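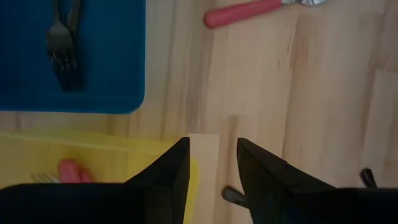
Metus Cutlery Bins, Set of 3
Yellow, blue and pink. Sold by Verbeke, Sollarville.

If your silverware drawer has gotten away from you, or if you set out forks for a crowd and spend the end of the night picking them apart again, these are the bins we keep recommending to folks who write in. They're low and wide, they're plastic, and they do one simple job. You line them up side by side along the back of a table or counter, decide which color is for what, and drop things in as you go. We like them with colored flatware (the red-handled kind goes in yellow at our place, dark metal in blue), but you can match them up any way that makes sense in your own kitchen.

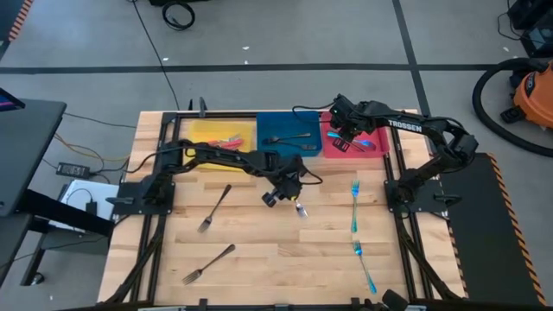

Reading time: 2 minutes

The bins are open all the way across the top, with no dividers. We did think about dividers for a good long while, and there was even a version with them back in August, but customers told us that long serving pieces never fit the slots and that crumbs collected in the corners. So out they came. The corners are rounded on the inside and wipe clean with a damp cloth, and there's a slightly raised rim that gives your fingers something to hold when you carry a bin over to the sink.

People ask whether the yellow one is supposed to let the light through. It is! The blue is a solid color, and the yellow has always been made a bit see-through, so you can get a faint idea of what's behind it or in it.

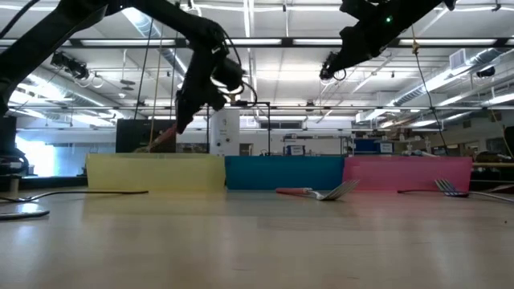
They also look nice left out, which we hear mostly from people with pale wood countertops - the colors are cheerful without being loud, and a row of three doesn't take over the room. Forks are sold separately. We carry the Skudthorpe ones in packs of 6 and 8, in red handle or plain metal, and they lie flat in any of the bins with room to spare.
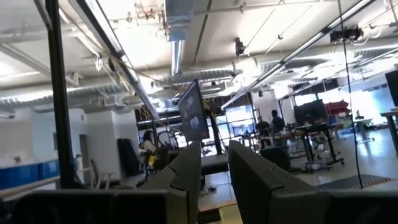
Ordering and care

Sets ship from Sollarville in two to three days. Single bins can be had in blue only, while they last. Hand wash in warm water, please, and dry before stacking.

Prices last updated June 2024.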